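Plirley 탁상형 협동 로봇 셀 설치 안내서
4장. 고정 카메라 설치와 작업 영역 점검

개정일 2022년 2월 28일
공유 11 댓글 24

이 장에서는 Plirley 셀의 고정 카메라를 설치하고 작업 영역을 등록한 뒤 그릇 적층 시험으로 상태를 확인하는 절차를 다룹니다. 로봇 본체의 고정과 배선은 3장에서 끝낸 것으로 봅니다. 제어기는 Cosusari 2형, 그리퍼는 Smadi 두 손가락형을 기준으로 적었습니다. 다른 그리퍼를 쓰는 경우 4.4절의 설정값은 부록 나의 표를 따르십시오.

4.1 시작하기 전에

다음 상태에서만 작업을 시작합니다.

- 비상정지 버튼이 눌려 있고 제어기 화면에 "정지" 표시가 있을 것
- 팔이 대기 자세에 있고 작업대 위로 나와 있지 않을 것
- 카메라 브래킷의 나사가 모두 손으로 돌아가지 않을 것
- Trarton 보정판의 표면에 긁힘이나 접힌 자국이 없을 것

주의: 브래킷을 조정하는 동안 서보 전원을 넣지 마십시오. 카메라 케이블이 팔의 3번 관절 쪽으로 늘어져 있으면 대기 자세로 돌아갈 때 걸릴 수 있습니다.

4.2 카메라 고정

1. 브래킷을 작업대 옆면의 홈에 끼우고 아래쪽 나사부터 조입니다.
2. 카메라를 브래킷에 올리고 잠금 레버를 끝까지 밉니다.
3. 케이블을 클립에 끼우고 제어기 뒷면의 CAM 1 단자에 연결합니다.
4. 제어기에서 [설정] > [카메라] > [실시간 보기]를 엽니다.
5. 작업대와 벽이 만나는 선이 화면에서 수평이 되도록 카메라의 기울기를 맞춥니다.
6. 노출을 수동으로 바꾸고 자동 화이트밸런스를 끕니다.

참고: 벽이 밝고 작업대가 어두우면 자동 노출이 벽에 맞춰져 작업대 쪽이 지나치게 어둡게 나옵니다. 반드시 수동으로 두십시오.

4.3 보정

1. 보정판을 작업대 중앙에 놓고 [보정 시작]을 누릅니다.
2. 화면 안내에 따라 보정판을 옮기며 20장을 촬영합니다. 촬영할 때마다 보정판에서 손을 뗍니다.
3. 결과 창에 "정상"이 나오면 [저장]을 누릅니다. "재촬영"이 나오면 해당 번호의 사진만 다시 찍습니다.
4. 보정판을 작업대에서 치웁니다.

보정값은 제어기에 저장되며 전원을 꺼도 지워지지 않습니다. 카메라나 브래킷을 건드렸다면 값이 남아 있어도 4.3절을 처음부터 다시 하십시오.

4.4 기준 물체 등록

적층 시험에는 넓고 얕은 접시와 그보다 지름이 작은 그릇을 씁니다. 두 물체는 서로 색이 분명히 달라야 하고 작업대 색과도 구별되어야 합니다. 투명하거나 광택이 강한 식기는 윤곽 검출이 불안정하므로 쓰지 마십시오.

1. 접시만 놓고 [물체 추가]를 눌러 "받침"으로 등록합니다.
2. 접시를 치우고 그릇만 놓은 뒤 "상단"으로 등록합니다.
3. 그릇을 접시 위에 직접 올려놓고 [목표 상태 저장]을 누릅니다.

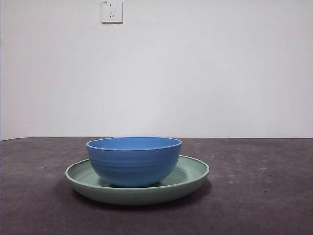 목표 상태를 저장할 때는 팔과 손이 모두 카메라 시야 밖에 있어야 합니다. 그릇이 접시의 한가운데에 오지 않아도 되지만, 바닥면 전체가 접시 안쪽에 닿아 있어야 합니다. 그릇 바닥이 접시 테두리에 걸쳐 있으면 높이가 잘못 등록되고, 이후 시험에서 그리퍼가 너무 높은 위치에서 손가락을 엽니다.

저장한 뒤에는 윤곽선 보기를 켜고 접시와 그릇에 각각 선이 하나씩 그려지는지 확인합니다. 두 물체가 한 윤곽으로 묶이면 [색 분리] 값을 한 단계씩 올립니다. 접시 아래 그림자까지 윤곽에 들어가면 [그림자 제거]를 켜고 다시 저장합니다.

4.5 적층 시험

1. 작업대에서 손과 공구를 치우고 접시와 그릇을 따로 떼어 놓습니다.
2. 비상정지를 해제하고 서보 전원을 넣습니다.
3. 속도를 최저로 설정하고 [시험] > [적층]을 실행합니다.
4. 첫 동작은 비상정지 버튼에 손을 올린 채로 지켜봅니다.
5. 이상이 없으면 반복 횟수를 10으로 설정하고 다시 실행합니다.

주의: 그리퍼가 그릇을 잡은 상태에서 비상정지를 누르면 손가락은 닫힌 채로 멈춥니다. 그릇을 손으로 받친 다음 [수동 열기]를 누르십시오. 억지로 당겨 빼면 손가락 패드가 찢어질 수 있습니다.

4.6 이상이 있을 때

E-24 물체를 찾지 못함: 조명과 노출값을 확인하고 4.4절을 다시 합니다.
E-31 높이 불일치: 목표 상태를 다시 저장합니다. 계속되면 보정부터 다시 합니다.
E-40 파지 실패: 손가락 패드를 마른 천으로 닦고 마모 여부를 살핍니다. 패드 교체 방법은 6장에 있습니다.

시험 결과는 [기록] 메뉴에서 내보내 셀 점검표와 함께 보관하십시오.

댓글 24 공유하기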